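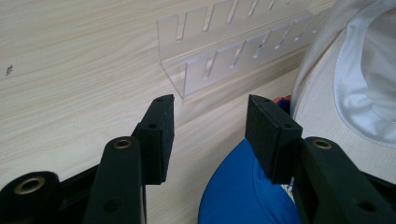

Home | News | Politics | Business | Sport | Letters

Water back on in hill villages after two dry years, says Plestarano member

By our district reporter
November

The assembly member for Plestarano East has told residents that piped water is running again in nine hill villages that had relied on tankers and hand-dug wells for more than two years.

Speaking at a public meeting in the Keltard market hall, the member said the last of the nine, Fivley, was reconnected earlier this month. The work covered a new pump at the Keltard borehole, repairs to the main storage tank and the replacement of 2,709 metres of pipe along the ridge road.

The old pipe had been leaking for years before the supply failed altogether. Residents were told that 1,502 households are now connected, up from 1,041 before the breakdown. Most of the extra connections are in Fivley and the two settlements below it, where several streets had never been on the network.

The member said part of the money came from the constituency fund and the rest from the district water office. A full breakdown of the spending will be put up at the Keltard office before the end of the month, and copies will go to each village council.

The contractor, Ichikawa Pipe and Pump, is to maintain the new equipment for three years under the terms of the agreement. After that the job passes to the district.

Questions from the floor lasted for more than an hour. Several residents complained that water reaches the upper part of Fivley only in the early morning and again after 8 pm. Others asked why the road had been dug up twice in the same place and left rough, and whether it would be resurfaced before the heavy rains.

In reply, the member said low pressure in the upper streets was a known problem and that a second, smaller pump had been ordered. No delivery date was given. The road surface is the responsibility of the district works department, which has been sent a written request.

There were also questions about charges. Households have not been billed since the supply returned, but meters are being fitted and bills will start in the new year. The member said the rate would be the same as in Plestarano town. One group of farmers asked for a lower rate for troughs and stock tanks – the member agreed to raise this with the water office but made no promise.

Opposition councillors at the meeting welcomed the return of the supply but said the repairs should have been done when the first faults were reported. They also pointed out that four villages on the far side of the valley, with 2,483 people between them, still have no piped water and are not included in the present scheme.

The member accepted that the four villages had been left out and said a survey of the route had been completed. A bid for funding will go to the assembly in the spring. Until then the tanker service will carry on, with two deliveries a week to each village.

Other matters raised at the meeting included the clinic roof at Keltard, which is due to be replaced, and bursaries for secondary school pupils. Forms for the bursaries can be collected from the constituency office, and must be returned there by the end of January.

A further meeting will be held in Fivley once the second pump is in place.

Contact the newsdesk | Advertise | © Plestarano District News | Back to top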